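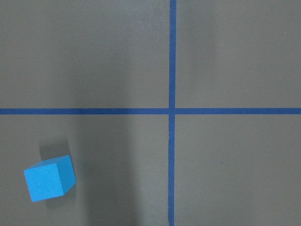 Painter's tape, blue, the narrow one

Posted August 11, 2018

Four stars. Would be five if the core didn't collapse, more on that below.

Background, quick. Redoing the whole downstairs — hallway, dining room, back bedroom. All trim, all by hand, no sprayer. Went through three kinds of tape before this. Dollar store stuff (don't), the tan kind that came free with the brushes (really don't), then Halász, which is good but costs too much for a whole house. The hardware store by me started carrying Civemier so I grabbed four rolls.

Sticking. Good on semi-gloss trim. Good on primed drywall. So-so on the old flat paint in the hallway, but that paint is chalky and nothing sticks to it. Wipe it down first. I didn't on the first wall and had to go back and press every corner twice.

Edge. What everybody wants to know. Clean line on smooth wood, cleanest I've gotten. On orange peel texture it bleeds, same as every tape I ever bought. Old trick still works: run a thin coat of the wall color along the tape edge first, let it dry, then your real color. Takes longer. Worth it in the dining room where people will be looking, skipped it in the bedroom closet.

Removal. The label on mine says pull it within 7 days. I left the window trim on for 72 hours, came up in one piece. Then I left a strip on the sunny side of the back bedroom way past the limit becuase I got busy with work, and that one tore into little bits and left a gummy line. My own fault. Went at it with warm water and dish soap and a plastic scraper, got most of it. So believe the label. 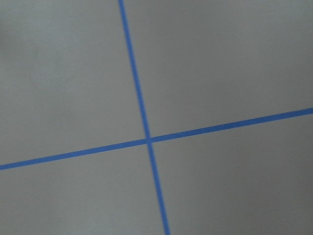
Width is where I went back and forth. Narrow is great for trim and for laying stuff out before you commit. Before hanging anything I like to put two strips down crossing each other and stand back and look, figure out where the middle of things is. The blue helps for that, your eye goes straight to where two lines cross. Tan tape on a gray wall, forget it. But narrow is bad if you are sloppy with a roller. I am sloppy with a roller. Ended up doubling it, one strip next to the other with a little overlap, and at that point just buy the wide roll.

Going around a curve, no. It kinks. The arch between the hall and dining room I ended up doing with short pieces and a lot of swearing.

Tearing by hand is easy, maybe too easy. If you yank it off the roll fast it splits down the middle and then you are standing on a ladder picking at the end with a fingernail. Slow pull at a low angle and it's fine. Fold the end under when you quit for the day.

The core. Cardboard, thin. Two out of my four got squashed in the bag on the way home and wouldn't go on the tape dispenser after that. Had to stuff a rag in one to get it round again. Halász never did that to me.
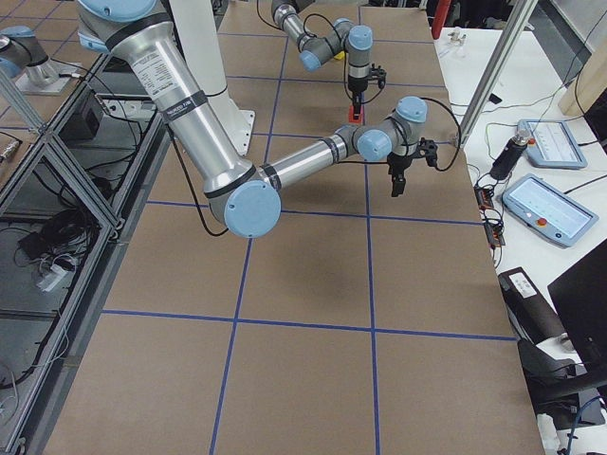

Brown paper over a long worktable, small red block in the gripper at the back.

Brown paper while we're on it. Buy a roll of it with your tape. Plastic drop sheets slide around and the drips stay wet on top and then you walk in them. Paper soaks up the small stuff and you can tape it right to the baseboard. The blue holds to paper fine, comes off with a bit of fuzz on it, so don't plan on reusing either one. I covered the dining table with it and cut in all the loose pieces there, shelf fronts and closet trim and so on. Way better than kneeling.

Price. Paid a bit more than the store brand and a lot less than Halász. For one small room I'd say just get whatever. For a house it adds up and this is the one I'd buy again.

Also tried it for labeling paint cans. Marker smears if you touch it too soon. Give it a minute.

Things I haven't tried: outside, brick, wallpaper, fresh paint less than a day old. Someone in the other reviews said it pulled up thier new paint the next morning. Could be, I always wait longer then that. The porch is getting done in October and I'll update this if I remember.

Pros: clean edge on smooth stuff, easy to see, comes off nice if you're on time
Cons: squashy core, splits if you rush it, no good on curves

Would buy again, yes, wide roll next time. Two rolls left and the stairs still to do.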